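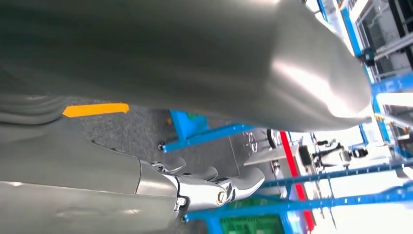

Friday, late, at the kitchen table with the last of the soup

I have been meaning to write about the work all month and kept putting it off, first because I was too tired and then because I had got used to it, and I could feel the newness going off it like the smell going off a new car. September is nearly over and I want to get some of it down while I still find it a little strange to go to work and shake hands, more or less, with a machine.

So. Today was my tenth day of proper teaching, not counting the week of sitting beside Rafia and watching. She let me have the big arm the whole morning, by hand first and then on the remote, and she went off to her own station and didn't come back to check on me until nearly eleven, and I was prouder of that than I would ever say to her face.

By hand is the part I love. You press the release and the arm goes slack and heavy, but a floaty kind of heavy, like pushing a rowboat away from a dock, and you take it by the forearm and walk it through what you want. Over, down, a little turn of the wrist, fingers open, fingers closed, up again. It remembers the whole path. Then you step back outside the yellow tape and it does it back to you, and every hesitation you made is in there! I scratched my nose on the third run this morning and there was a wobble in the playback exactly where I had taken my hand off. Ryota says he can tell which of us taught a run just by watching it. According to him Rafia's are quick and flat, Aqeel's always swing a little wide at the end, and mine "look like somebody putting a baby down." I've decided to take that as a compliment.

The job this week is lifting parts bags out of the crates and laying them in the Storgate trays, seam side up. It sounds like nothing. I thought it was nothing when Wajid explained it to me on Monday, and I stood there nodding and wondering how they were going to fill a week with it. But a bag is a different shape every time you look at it. You pinch it at the corner and it hangs one way, you pinch it in the middle and all the little pieces run to the ends and it folds over like a tired cat. With my own hands I'd never noticed that I do three or four different things depending on how it's lying. I roll it, or I nudge it against the wall of the crate to get a lip to hold, or I just grab. Now I have to do each of those things on purpose, slowly, with someone else's fingers, and say out loud into the recorder which one I'm doing. By Wednesday I was doing it at home. I picked up a bag of frozen peas and said "nudge" to an empty kitchen.

The target for the set is 2000 good runs, between all of us, before it goes to the people at Naqvi who do the training side. A good run means the bag ends up in the tray the right way up, no long pauses, no bumping the crate, and nobody's sleeve across the camera. We stood at 363 on the board when I left tonight, and 64 of those are mine from today alone. I know because I went and asked Aqeel to read it off the log for me, and then pretended I'd only been curious.

The afternoon was the remote, and I was not so good at that. You sit at the desk with the handset on its little sprung arm, you move your hand and the big one moves its hand, and there is the smallest delay between the two. It's less than a blink, but your body knows. I kept finishing the motion before the arm had, thinking it hadn't gone far enough, and pushing a bit more, and then of course it went too far and I had the fingertips jammed down in the bottom of the crate with a bag bunched up underneath. Three times I did that before lunch was even out of my teeth. Rafia came over and instead of telling me anything she put her hand on top of mine, on the handset, and just slowed me down. Her hand was warm and she smelled of cardamom, and I thought how funny it was, her moving me so I could move it. We did four like that. Then she took her hand off without saying so, the way my father let go of the bicycle, and I did the fifth by myself and only noticed afterward.

She told me the trick is to stop watching the fingers. Watch the bag, she said, you don't look at your own fingers when you pick up a cup. I tried it and she was right, though it took me most of an hour to believe her. There's a second picture on the desk screen that comes from down near the wrist, and it is a silly view, everything leaning over sideways and half of it filled with arm, and for days I had been ignoring it because it made me feel seasick. But from there you can tell how far you are from things much better than you can from the chair. Once I stopped trying to straighten my head to match it, my hands seemed to sort it out on their own. I still had a headache by three. Ryota gave me one of his ginger candies, which are terrible, and I ate it out of politeness and then asked for another.

Wajid came by around four with two visitors from Brendent, a tall man who asked sensible things and a younger woman who didn't ask anything but kept edging closer to the tape. Wajid made me show them by hand, no warning at all, me with my hair coming down. I walked the arm through one lift and stepped away and it played it back, and the bag went into the tray as gently as you please. The young woman laughed out loud, and then she looked embarrassed about laughing. I wanted to tell her I did the same thing on my first morning. I said to her, would you like a turn, and looked at Wajid, and he looked at the tall man, and the tall man shrugged, and so she did! I held the release and she took hold of the forearm with both hands. Hers was not a good run, it stopped twice and the bag landed on its face, but I've asked Aqeel to keep a copy of it in a side folder anyway.

I should put down the other thing too, which is that I had a bad half hour yesterday and I don't want to write only the nice parts. My cousin phoned at lunch and asked didn't it bother me, teaching the thing to do a job I used to do. I did that job for six years at Rikar, standing up, and my wrists still ache when it rains. I told her no, and then I chewed on it all afternoon and my runs were all stiff. I don't have a proper answer. I think about Mrs. Dell on the next bench, who liked the work and was faster than any of us, and where she would go. And I also think about my wrists. I asked Rafia what she thought and she said she asks herself on the bus some mornings, and other mornings she reads her book. I found that more of a comfort than if she'd had a speech ready.

Anyway, tonight I stayed ten minutes after everyone to wipe down the handset and do the trays, and I said goodnight to the arm, as I do. Xuelian, you are forty-one years old. But I had been holding on to it all morning, it would have felt rude.

Things for next week, before I forget. Ask Wajid if we can get the lower chair back for the remote desk, because my feet don't reach and it makes my shoulder creep up. Practice "roll" on the left side, I avoid it. Bring the good tea, and enough for Aqeel, who says he doesn't want any and then drinks mine. Call my cousin back.

The soup has gone cold and I've got ink on the spoon. Bed.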